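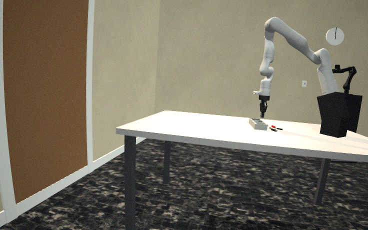

White table, dark legs, June

wuranel_61: So pleased with my shortwave corner plans! The Eltell portable pulled in 2 stations from across the Atlantic last night with nothing but the whip antenna. Is a long wire really worth the trouble?

donnie_galbraith: Yes, yes, yes! I ran 200 feet out to the maple and it was like getting a new radio. Go as high as you can.

anisachin: Gotta disagree with Donnie. In a suburb a long wire mostly drags in more noise. I love my little loop (Olon, used), and you can turn it to null out the neighbor's junk.

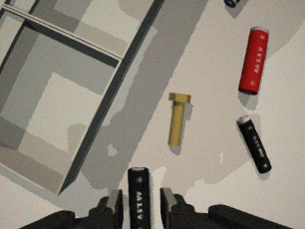

donnie_galbraith: Noise is a house problem, Anisa! Shut off the main breaker, run the portable on batteries and listen again. Mine dropped way down. Any ordinary cell will do, the black kind with 1.5V printed up the side in white is fine. Then flip the breakers on one by one until the hash comes back.

anisachin: Okay, the breaker trick is great, I'll give you that. Still keeping the loop.

wuranel_61: Trying both! Breakers tonight, wire this weekend.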